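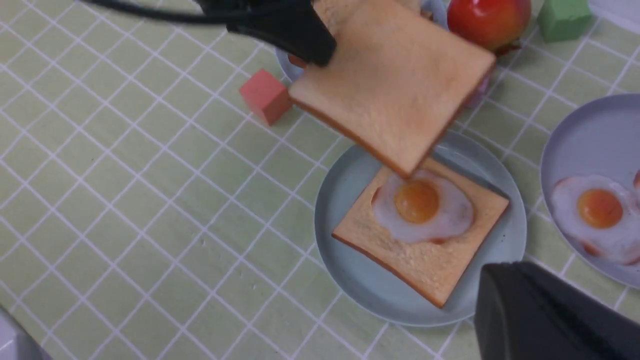 Buy the arms one at a time and leave money for spare fingers, was the advice from Wenceslao Bustos when Dadska opened its equipment planning service to kitchens this week. Small caterers keep asking for a price on the whole line. Wrong place to start, in his view.

Dadska launches kitchen arm budget planner
September 6, 2026

Dadska today launches Helletard, a planning service for caterers and canteens thinking of buying robot arms for plating and sandwich work. Customers get a costed plan before they sign for anything - arms, grippers, cables, fitting, staff training, the lot. Plans run over 7 years. Price is £331 per site, refunded against a first order.
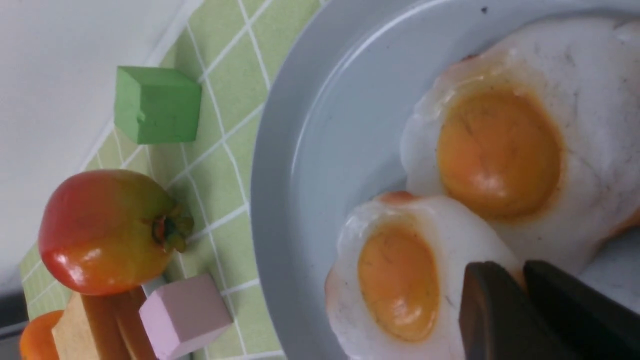

Reading time: 1 min

Eggs are on the task list, along with bread and toast. Soft food and awkward edges, so gripper choice comes early in the plan and gets its own budget line.

First trials of the planner ran in May with Stindorby, which has 184 seats and one very narrow servery. Its plan moved the second arm back a year and put the money into servicing. Chávez follows next, dates to be confimed.

Leasing figures included. Also insurance, floor space, downtime. Not included: building work.

First 100 sites can book now through the Dadska sales desk. Sample plan and price sheet avaliable on request.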